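Skaltlow centre opens sorting room for household donations

The Gendon Centre in Skaltlow has opened a new sorting room for donated kitchenware and tableware, following a refurbishment of the ground floor that began in the spring. The room was opened to partner organisations on Sunday, October 25, 2026, and will receive donations from members of the public from the start of next month.

The centre supplies starter sets of household goods to people moving into a first or new tenancy in the district. In the past year it issued 359 such sets, an increase on the previous year, and the former storeroom at the rear of the building was no longer large enough for the work. Items were often sorted in the corridor and carried upstairs to be packed.

Under the new arrangements, all goods will be received, checked and made up into sets in one place. The work surface is brown and has been marked out in squares with blue tape, laid by hand in both directions, so that each type of item has a fixed position while a set is being put together. Bowls are placed first, followed by plates, mugs and cutlery. Pans and larger items are kept on the shelving by the door and added at the end.

Kiều Hầu, the centre's household goods manager, said the change had been requested by staff for a long time.

"When everything was in boxes, we could not easily see what was missing from a set until it had been closed and labelled," she said. "With the squares, a gap is plain to anyone who walks past. We tried painted lines and printed mats before settling on tape. It can be lifted and put down again when the sets change, and they do change, particularly before the winter." 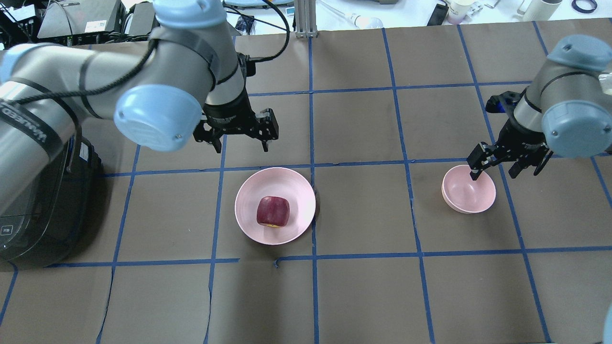
The layout was agreed after a trial lasting 24 days, during which two different sizes of square were compared. The smaller size was found to be too tight for serving bowls and mixing bowls, and staff reported that items were being left across the lines. The larger size was adopted for the whole surface. Some of the tape will be replaced with a wider type later in the year, when the present stock has been used.

Each single-person set will contain 10 pieces of tableware. Family sets will be made up according to the size of the household, as stated on the referral form. The centre has also decided to match colours within a set wherever donations allow. Ms Hầu said that this had been suggested by former recipients, several of whom had remarked that odd pieces made a new kitchen feel temporary.

The refurbishment included new lighting, a deeper sink and a second door to the loading bay. It was paid for by a grant from the Ní Mhurchú Trust, which has supported the centre's work with new tenants for a number of years, and by the proceeds of the summer sale. The shelving was supplied at a reduced price by Kuvow, a local shopfitting firm.

A representative of the trust, speaking at the opening, said that trustees had been impressed by the care given to everyday objects. The trust will receive a written report on the use of the room after its first full year – including the number of sets issued and the quantity of goods passed on to other charities.

Donations of bowls, plates, mugs, glasses, cutlery and saucepans in good condition are welcome. Items should be clean and free from chips or cracks. The centre regrets that it cannot accept electrical goods, kitchen knives or non-stick pans with a damaged coating. Donors with more than two boxes are asked to telephone beforehand so that space can be set aside in the loading bay.

Tinned and packaged food should continue to be taken to the main reception desk, where it will be passed to the weekly food table. Food should not be packed inside boxes of kitchenware.

Referrals for household sets are accepted from housing officers, social workers and advice agencies. Individuals cannot apply directly, but may ask at reception for a list of referring bodies. Sets are normally ready for collection within a week of the form being received. Delivery can be arranged within Skaltlow for recipients who have no transport.

Enquiries about donations or referrals should be made to the household goods office at the Gendon Centre on extension 801.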